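Reviews > Automation > Bench arms > Zondov kit, pre-use check

14 comments · 6 shares

ZONDOV BENCH ARM KIT — inspection checklist, trial unit
Supplied by Stirnaneo. Kit price as quoted 3,599, gripper included. Checked Wednesday, before the Tapsell lot get their go on it.

1. Base fixings — OK. Torque marks put on with paint pen, re-check after first week.

2. Emergency stop — OK. Pressed 2 times, once at rest, once mid-move. Arm held both times, no sag. Button is on a short lead though, want it longer.

3. Power lead and plug — OK. Label missing from the supply brick, asked Stirnaneo for one.

4. Joint covers — OK. No cracks, no play by hand. Hours on the counter read 773 so it's clearly been a demo unit. Not mentioned in the quote. Query raised.

5. Speed limit in shared mode — FAIL first time, came set to full. Reset and locked with password. Must be in the setup guide, it isnt.

6. Gripper force — OK on lowest setting. Middle setting marks soft items, don't use for the food-shape trials.

7. Wrist cable — ADVISORY. Loop sticks out from the wrist and could snag on anything tall. Cladano kit had a clip for this, Zondov doesn't. Clip or tape before Tapsell start.

8. Pick and place, small items to plate — run on the white table, low approach. See picture.
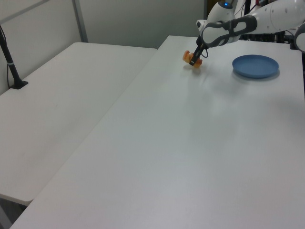 Item 8: orange piece held just above the table, blue plate to the right. Cable loop at wrist, see item 7.

9. Table surface — wipe down before each session. Faint smudges, no damage.

10. Step between the two tables — ADVISORY. Tops not level, the left one is slightly lower. Keep the taught positions off the seam.

11. Paperwork — PART. Manual is 36 pages, risk assessment template is blank past the frist sheet. Stirnaneo to send a filled one.

RESULT: pass for supervised use only. Items 7 and 11 to close before sign-off. Item 4 — want an answer on the hours or a lower price.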